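From the floor: pouring bench update

Quick one this month, Hermine's away and I've got the newsletter plus the roster plus the loading dock, so forgive the shorthand.

Most of you have asked about the two-arm bench. Short answer: yes it's staying, no it isn't coming for the drinks trolley in September. Longer answer follows.

What it does at present is one job. Pick up a bottle, pour water into a cup, put the bottle back. Sounds like nothing. Anyone who's done a full afternoon shift on beverages at Tridport, 883 pours on a busy one, knows what it does to your wrist by the end. That was the whole reason Gladys Zapata put the request in to begin with. Her physio bills, basically. 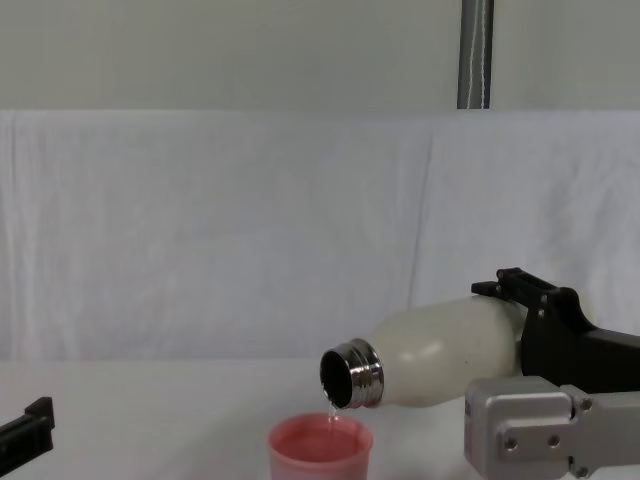

So the plan with Zekthorpe (they supply the arms, we supply the people who know how to pour) is to keep the repetitive stuff on the bench and keep residents' rooms with us. No arms in rooms. That's in writing, Cristian Lozano has the copy if you want to read it, top drawer in the staff office.

What changes for you:

Hours. None cut. Asked twice, got the same answer twice. The 2 afternoon beverage shifts get folded into the general care roster, same classification, same rate. If your payslip says otherwise come see me straight away.

Who runs it. Anselmo Ticona and Grímur Hviid are doing the training now, mostly driving the arms by hand so the system can learn from the recordings. They've logged 1,029 practice runs between them. Anselmo reckons he pours slower at home now and his kids have noticed. Both are still on the floor half the week, becuase they asked to be.

Thickened fluids. Not on the bench. Still mixed and checked by a person, every time, signed on the chart as usual. Please don't let anyone tell you different.

Cleaning. Extra job, I know. Bottles and cups off the bench go through the dishwasher at the end of each session, bench wiped down, cloth at the back left alone unless it's splashed. Takes 9 minutes if the dishwasher's empty. We're arguing for that to be counted in the roster and not squeezed into handover.

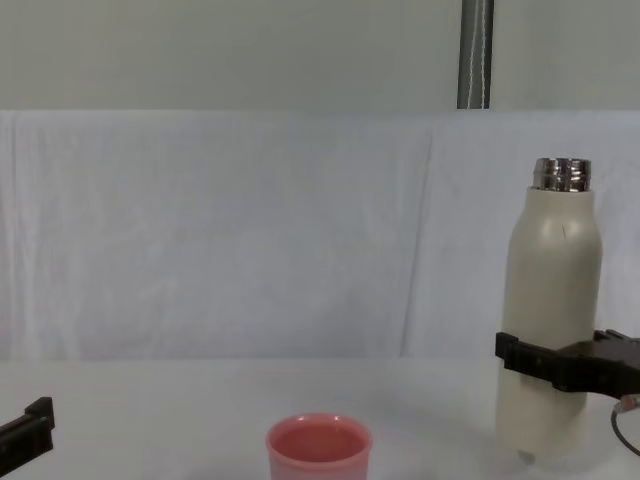
Few people raised the chat. Fair point. Mrs Belhaj in the east wing gets her tea and her ten minutes with whoever brings it, and the tea is the smaller part of that. Whoever's on still carries it in. What we're hoping for is fewer people standing at a bench filling cups and more of them down the hall, and if that isn't how it plays out we want to hear it early. Geltance, who do our rostering software, are adding a comments box to the shift notes. Until then there's the paper sheet by the kettle, the name is optional.

Also, stop button. Red, both ends of the bench. Use it. You dont need permission and you won't be asked to fill out a form for it.

Training sign-up is with Grímur, mornings before 11 is best. Bring closed shoes.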